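Há anos que me fazem a mesma pergunta ao jantar: quando é que uma máquina arruma a cozinha por nós? E eu, que gosto destas coisas e falo demais quando me dão corda, acabo sempre a responder com a bancada e não com a cozinha. É na bancada que se percebe o que ainda custa. Pegar numa peça de plástico, levá-la até ao suporte, acertar com a abertura — trabalho que qualquer um de nós faz a pensar no almoço. 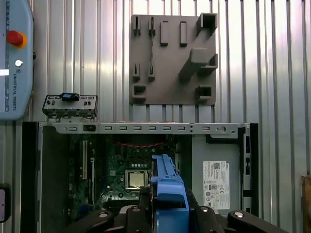
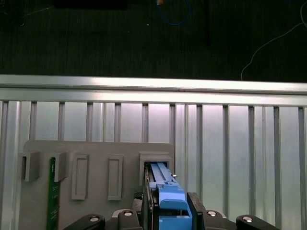 A peça azul entre os dedos da garra é a mesma tarefa de que falo desde julho.

Flurina Lehner escreveu-me que estou a ser generoso. Diz ela que uma bancada é um mundo arrumado, com cada suporte aparafusado no seu sítio, e que a cozinha dela muda de manhã para a tarde sem pedir licença a ninguém. Uma máquina que encaixa uma peça 100 vezes, acrescenta, ainda não sabe o que fazer a uma colher debaixo de um pano.

Tem razão em boa parte, e custa-me um bocadinho admiti-lo! Quando andei a experimentar o Mamo cá em casa (aquele aparelho que prometia dobrar toalhas e que me custou 532 euros, não contem à minha mãe), passei mais tempo a estender-lhe as toalhas direitinhas do que teria passado a dobrá-las. Ao fim de 133 toalhas, voltou para a caixa.

Mesmo assim, não desanimo. Numa oficina, as tarefas pequenas repetem-se tanto que vale a pena preparar tudo à volta da máquina: o suporte à medida, a peça sempre virada para o mesmo lado, a luz pensada. Em casa ninguém quer viver assim, e ainda bem. Mas encaixar com jeito, sentir que a peça está torta e corrigir, isso serve tanto para um computador aberto como para a tampa de uma panela, e é por aí que eu acho que a coisa há de avançar, devagarinho.

À Flurina respondi que aposto primeiro na máquina que esvazia a da loiça, com os pratos todos iguais e em fila. Ela aposta que ainda vamos os dois lavar tachos à mão por muitos anos. Entretanto, tenho a minha loiça de ontem à espera no lava-loiça, e vou tratar dela antes que arrefeça a água.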